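透明ケースは本当に片づくのか　キーシャ・ストリックランドさんに聞く

「透明な容器に入れれば台所が片づく、という話を、私は半分も信じていません」

収納についての取材で、最初にこう言われるとは思わなかった。キーシャ・ストリックランドさんは、食品の保存と台所の動線について助言する小さな事務所「ジャキネ」を開いている。事務所の作業部屋には、木の天板のテーブルと透明ケースがある。信じていない割にはよく使っているように見える、と言うと、「使っているから疑うんです」と返ってきた。

きっかけは、オルノータスという通販の収納セットだったそうだ。大小の透明ケースに仕切り用の内箱がついて3000円。相談に来る人の家で続けて見かけるようになり、自分でも買った。

「広告では、野菜が色別にきれいに並んでいるでしょう。あれは買い物から帰った日の姿です。木曜の夜にどうなっているかは、誰も載せません」

ストリックランドさんが問題にするのは、見えることと使うことが混同されている点だ。容器が透明なら中身を忘れない、忘れなければ使い切れる。売り文句はそうつながっているが、二つ目のつながりがあやしいという。

「見えていても使わないものは使いません。うちのセロリがそうでした。毎日目が合うのに、です。見えれば罪悪感は増えますけれど、献立は増えない」

以前、希望者に頼んで、買った野菜と捨てた野菜を書き出してもらったことがある。応じたのは42世帯。透明ケースに替えた家とそうでない家で、捨てた量に目立った違いは出なかった。もっとも、この数字についても本人の評価は厳しい。

「世帯の選び方が雑ですし、書き忘れもあったはずです。違いがなかったと言い切るつもりはありません。ただ、売る側がこれより丁寧な調べ方をしたという資料を、私はまだ見せてもらっていません」

では、どう入れればいいのか。入れ方の話になると、口調が少しやわらいだ。ひと箱に一種類か、せいぜい近い仲間まで。パプリカはパプリカで、レモンはレモンで分ける。色ごとに分けることにはこだわらない。赤の奥に黄色が交じっていても、料理をする人は困らないからだという。

「レモンは底に一列。積むと下の一個が最後まで残りますから。パプリカは形がそろわないので、寝かせたり立てたりで結構です。きれいに並べようとすると、翌週にはもうやめています」

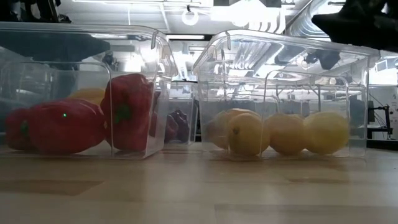

■ 「重なるほど見えなくなる」

透明であることの弱点は、透明なものを重ねたときに出る、とストリックランドさんは言う。ケースの中に内箱を入れ、その後ろにまた小さいケースを置く。すると奥のものは輪郭がぼやけ、色も沈む。明るい照明の下では、つやのある壁に光が白く映って、手前の中身まで見えにくくなることがある。

「透明だから何段でも大丈夫、と考える人が多いんです。奥に置いた濃い赤のパプリカなんて、遠目にはなすと間違えますよ。私は奥行き方向には2列までと言っています。それより奥に置くなら、見えないつもりで置いてください」

内箱についても聞いた。取り出すときに便利だという声は多いが、評価は低い。「洗うものが増えます。縁が丸いので四隅も無駄になる。ただ、熟れ方の違うものを分けたい人には意味があるでしょうね。全員に勧める理由がないだけです」

ドロニードの棚板と組み合わせる方法が最近よく紹介されている、と水を向けると、首を横に振った。「棚を買う前に、ケースを一つ減らしてみてください。話はそれからです」

そこまで言うなら、なぜ使い続けるのか。答えるまでに少し間があった。

「洗いやすいからです。底に何かこぼれたときに気づきやすい。それと、教えるときに横から見せられる。私にとってはその程度の道具です。その程度で3000円が高いかどうかは、買う人が決めればいい」

相談の記録は228件を超えた。そのうち、収納用品を買い足して満足したと後から知らせてくれた人もいる。ストリックランドさんはその手紙も捨てずにとってあるが、効果の証拠とは見なしていない。

「買った直後に書いてくださるんですよ、皆さん。半年後にもう一通いただけたら、考えを変えるかもしれません」

次の相談会は土曜の午前、ブラックウッド館の二階で開かれる。持ち物は筆記具と、冷蔵庫の野菜室を片づけずに撮った写真。片づけてから撮ってくる人が多くて困る、とのことだった。

最終更新：10月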